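Startseite > Lehrbücher > Biotechnologie und Gesellschaft > Kapitel 4

Inhalt Vorwort Kapitel Glossar Register

Diese Seite verwendet Cookies, damit Ihre Leseposition gespeichert wird. Mit der weiteren Nutzung erklären Sie sich einverstanden.

Kapitel 4
Von der Universität in den Betrieb: Wie Wissen übertragen wird

In Kapitel 3 haben wir gesehen, wie ein Labor seine Ergebnisse veröffentlicht. In diesem Kapitel geht es um die andere Möglichkeit, nämlich dass ein Ergebnis zuerst geschützt und danach von einer Firma verwendet wird. Beide Wege schließen sich nicht aus, aber ihre Reihenfolge ist wichtig. Wer ein Verfahren auf einem Poster zeigt und erst danach ein Patent anmelden will, hat in Europa meistens die Neuheit verloren.

Als durchgehendes Fallbeispiel benutzen wir die Firma Faltau. Sie wurde von Irén Barta und Kalevi Kinnunen gegründet, die vorher zusammen an Enzymen für die Reinigung von Textilien gearbeitet haben. Das Enzym hatte im Labor die Nummer 2268 und bekam später den Namen Kanda. Es baut Fett und Eiweiß auf Baumwolle schon bei niedriger Temperatur ab. Die Universität war Eigentümerin der Erfindung, und die Gründer mussten also zuerst eine Lizenz erhalten, bevor sie mit Kunden sprechen konnten.

4.1 Die Meldung der Erfindung

Am Anfang steht ein Formular. Die Forschenden beschreiben darin, was neu ist, wer dazu beigetragen hat und mit welchem Geld gearbeitet wurde. Der letzte Punkt wird oft zu kurz ausgefüllt. Bei Faltau waren zwei Förderer beteiligt, und einer davon verlangte einen Anteil an späteren Einnahmen. Die Klärung dauerte bis April, und in dieser Zeit durfte Barta ihren Vortrag nicht halten.

Merken Sie sich den Unterschied zwischen Erfinder und Autor. Auf der Publikation stand auch Yi-an Koo, der die Messungen der Aktivität durchgeführt hatte. In der Meldung wurde er nicht genannt, denn er hatte nach einem bekannten Protokoll gemessen und zur Idee selbst nichts beigetragen. Solche Entscheidungen sind für die Betroffenen nicht immer angenehm und sollen früh besprochen werden.

4.2 Der Partner aus der Industrie

Eine junge Firma kann selten selbst produzieren. Faltau suchte einen Hersteller mit Fermentern und fand ihn in Kemppainen, einem Betrieb mittlerer Größe. Nelli Tuominen leitete dort die Entwicklung und bestand auf einer Prüfung unter Bedingungen des Haushalts. Im Labor waren bisher nur kleine, genormte Stoffproben gewaschen worden. Jetzt kamen Handtücher, Kissenbezüge und bedruckte Bettwäsche dazu, bei denen auch die Farbe erhalten bleiben muss.

Der Vertrag zwischen beiden Seiten regelte die Vertraulichkeit, das Eigentum an neuen Ergebnissen und das Recht zur Veröffentlichung. Über den dritten Punkt wurde am längsten verhandelt.
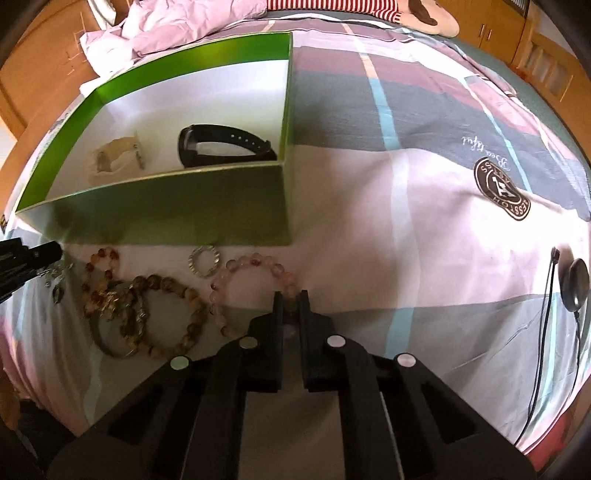 4.3 Was Sie nach diesem Kapitel können sollen

Sie sollen eine Erfindungsmeldung lesen und ihre Lücken finden können. Sie sollen außerdem erklären können, warum eine Lizenz exklusiv oder nicht exklusiv vergeben wird und welche Folgen das für andere Forschungsgruppen hat.

Für die Abschnitte über Lizenzgebühren brauchen Sie die Prozentrechnung und die Tabelle im Anhang. Den Vergleich mit dem Projekt Grornness, bei dem der Transfer nach zwei Jahren abgebrochen wurde, hat Trí Đàm geschrieben. Er steht am Ende des Kapitels und kann auch vor dem Abschnitt über Verträge gelesen werden.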